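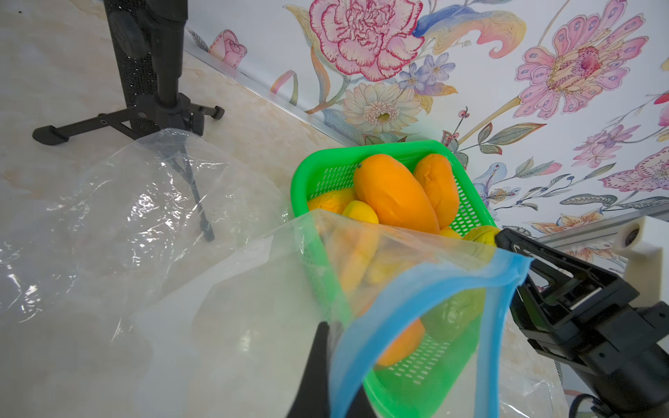
Ebony Ruddock wants to know why anyone would sign up to write down what happens to their lemons, and whether there's any money in it. Fair questions, Ebony, and you asked them in front of half the street so I suppose I'd better answer them in public too. Yes, there's a bit of money in it. As for why, bear with me.

CALL FOR HOUSEHOLDS — THE CLOMHAM FRUIT DIARY

I'm after 44 households in and around Clomham to keep a diary of the fruit that comes into the house and where it ends up. Eaten, cooked, frozen, given to the neighbours, fed to the chooks, found in the bottom of a school bag, whatever. You keep the diary for 13 weeks, starting in August, and you have a chat with me at each end of it.

My name's Heather Tawhiri and I've been writing about home food for longer than I care to admit, mostly for the Clomham newsletter and lately for a little book I keep promising people. The book is about how ordinary houses get through fruit. I went looking for good, plain information on this and found plenty on what people buy and plenty on what goes in the bin, and hardly anything on the bit in the middle. You know, the bowl on the bench. The mandarins that get moved to the fridge, then get moved back out so somebody will see them, then turn into a cake nobody had planned on. I love that bit! I'd like a whole season of it, from lots of different kitchens.

Kerkon, the food co-op on the main street, has put up the money for the diaries and the thank-you payments. They get to see the finished write-up at the same time you do. They don't get to see your diary and they don't get your name or address. I was pretty firm on that and they were lovely about it.

What you'd be doing

Three or four minutes a day, mostly in the evening. The diary is a paper booklet with a page for each day and a big margin for grumbling. You jot down what fruit came in (bought, picked, swapped, left on your doorstep in a bucket by someone who won't own up), what got used and how, and anything you chucked. If you can't remember, write that you can't remember. Blank days are fine too. I'd much rather have a gap than something made up at the end of the week with one eye on the telly.

There's also a page every Sunday-ish — you choose the day, I'm not fussy — where you have a look through the fridge, the bowl and the freezer and note what's sitting there and how it's stored. Bags, tubs, loose in the crisper, wrapped in newspaper like my grandmother did her quinces. Please don't go buying special containers for it. I want to know what you do now, and I've got no product to push.

Then there are the two chats. One before you start, so I can hear about your household and hand over the booklet, and one when you've finished. They go for under an hour. I can come to you, or we can meet at the hall on Loster Road, or do it over the phone if you'd rather not have me peering at your pantry. Mornings suit me best but I can do evenings up to 8 pm.

What you'd get

A $110 Kerkon voucher, paid in two halves. You get the first half when you've handed in the first month of pages and the second when we've had our last chat. If you have to pull out along the way, keep whatever you've been given by then, no hard feelings and no form to fill in. You'll also get a printed copy of the write-up, and an invitation to the afternoon tea when it's all done, which I can promise will involve a lot of cake.

Who I'm looking for

All sorts, truly. People who live alone, share houses, families with kids, retired couples, shift workers who eat breakfast at 4 pm. You don't need a fruit tree and you don't need to be any good at cooking. You don't even need to like fruit much! A house that buys a bunch of bananas every week and throws out half of them is every bit as useful to me as a house with an orchard and three preserving pans.

I've had 11 households say yes already, just from word of mouth, and I'm thrilled, but every single one of them is a keen gardener. No surprise, I met most of them at the seedling swap. So if you're a renter, or in one of the units near the station, or you do your whole shop at the servo on the way home, please, please get in touch. You're who I'm missing.

A few things I do need:

One person in the house who's over 18 and willing to be the diary keeper. Others can write in it too, and kids are very welcome to draw.

You'll be living in Clomham or within a reasonable drive for the whole of the diary. A holiday is fine, just write "away" across the page and enjoy yourself.

Everyone in the house knows it's going on. I don't want a housemate opening the booklet and finding their secret stash of frozen mangoes recorded for history.

If English isn't your first language, write in whichever one you like. Brodie Brunton is organising translation for me and is very keen to be given something to do.

If writing is a nuisance for any reason, you can leave me a voice message each night instead and I'll type it up. Vaughn Kowalczyk tried it this way during the practice run and rambled on very happily about rhubarb for most of autumn. (Is rhubarb a fruit? For the diary, yes. So are tomatoes if you want them to be. I'm not getting into it.)

Privacy and all that

I'll give every household a made-up name in the write-up and I'll leave out anything that would tell the town who you are. If I want to quote something from your diary I'll show you the words first, and you can say no. The booklets will be kept in a locked cupboard at my place and you can have yours back at the end if you'd like it. Plenty of people in the practice run did, they'd got quite attached.

Photos are optional. If you feel like taking a snap of the fruit bowl now and then, good on you, but I won't be printing any without asking and I don't need them for the diary to count.

Things people have asked so far

Do I have to weigh anything? No. "A bag of apples" is fine, "a few plums" is fine. If you're the sort of person who loves a kitchen scale, go for your life, there's a column.

Does juice go in? If you squeezed it, yes. If it came in a carton, leave it out. Dried fruit and tinned fruit go in whenever you open a new packet or tin.

Will you tell me off for waste? I had a pear go to liquid in my handbag last winter. I'm in no position.

My daughter's with me every second week, does that muck things up? Not a bit. There's a spot at the top of each page to say who's home. I'd love to see what changes when she is.

Can two households on the same street both join? Yes, and if you swap fruit over the fence, even better. Just write down what you gave as well as what you got.

Can I start late? A little late, sure. The booklets are dated by week and not by day, so have a word with me and we'll sort something out.

One more thing — a small paid job

Along with the households I need one person to help with the typing up. It's casual, six hours a week while the diaries are running and a bit more once they all come in. You'd be reading handwriting (some of it dreadful, a lot of it mine), typing entries into a spreadsheet that Alby Tomoana has set up, and ringing me when a word can't be worked out. You need to be a patient reader and okay with a basic spreadsheet. No degree needed, no experience needed, and you can work from home or at my dining table, where there's a heater and a fairly rude cat. The pay is $34 an hour. If you're applying for this one, you can't also be a diary household, sorry. Send me a few lines about yourself and tell me what you'd do with a glut of grapefruit. I do want to know.

How to put your hand up

Ring or text me, or leave a note in the box by the Kerkon register marked Fruit Diary. Tell me your name, how many people live at your place, the best time to call and whether you've got any fruit trees. If you're on the Clomham newsletter list you've got my number on the back page already, otherwise the co-op will pass on a message.

I'll ring everybody back. If I get more households than I've got booklets I'll pick so there's a good mix, and keep the rest on a list in case someone drops out, and you're all invited to the afternoon tea either way. Please get your name in before the end of July so there's time for the first chats.

And Ebony, I've put you down as a maybe. Bring some lemons when you come round.

Heather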